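From: Tadhg Buckley
Subject: Re: [sim-manip] Fingers stop closing near the counter

> Has anyone else had a run where the close command goes out, the
> log says the grip is good, and the item never leaves the counter?
> We get it maybe once an evening on the Fineck kitchen and can't
> make it happen on purpose. We've blamed the Elteck controller
> so far.

Yes! And I think I've got it cornered, which has made my whole April. I ran the Fineck kitchen 400 times over a few nights and got 12 bad grips, and every one of them logged as good. The layout is the stock two-arm one with the stone counter, spatula and bottles included.

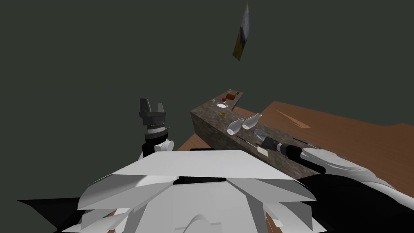

Both arms at the counter, Fineck kitchen.

I would leave the Elteck controller alone for now. I swapped it out for 200 of those runs and the fault came along happily with the other one. What does matter is the grip check. It reads the commanded finger gap and never looks at the real one, so an open hand can pass as a full one. The wrist views are the place to catch it, and they're cheap to save. 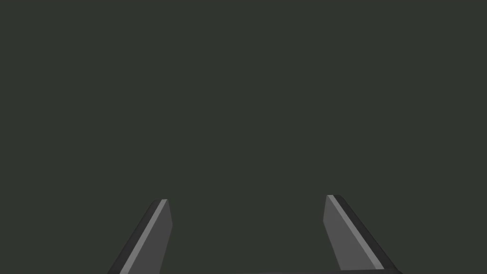 sim-manip Digest, Vol 30, Issue 12

Fingers apart, nothing between them, plain backdrop behind. A view like that should never sit next to a "grip good" line, and a dumb comparison of the two gaps is enough to flag it. I wrote one in a lunch break and it's lovely to watch it work.

Clutter is my other suspect. Small parts close to the fingers seem to upset the contact solver, and I'd love someone to try the same layout with the nut and the metal bar taken out.

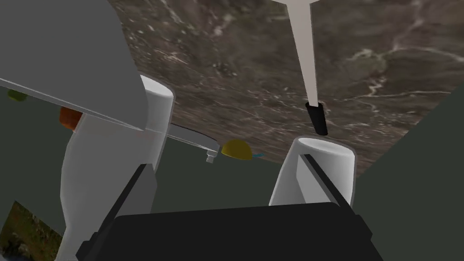 What I changed

I moved the check to measured gap, added a stop if measured and commanded disagree for 30 steps, and made the arm hold still after a stop. It used to carry on to the drop-off with nothing in hand, and on real hardware that's a swing I don't want near people. The patch is in the Brevimness branch. Ní Bhriain users will need to rename one config key, sorry.
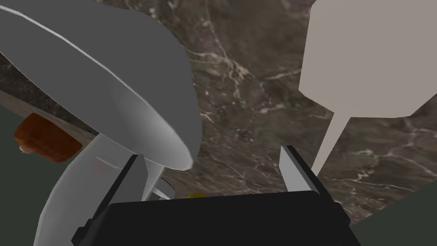

Wrist view over the marble, gripper open.

No bad grips logged as good since, though I've only had one night on it. If you can send me your logs with the measured gap switched on, please do, even the boring ones!

Tadhg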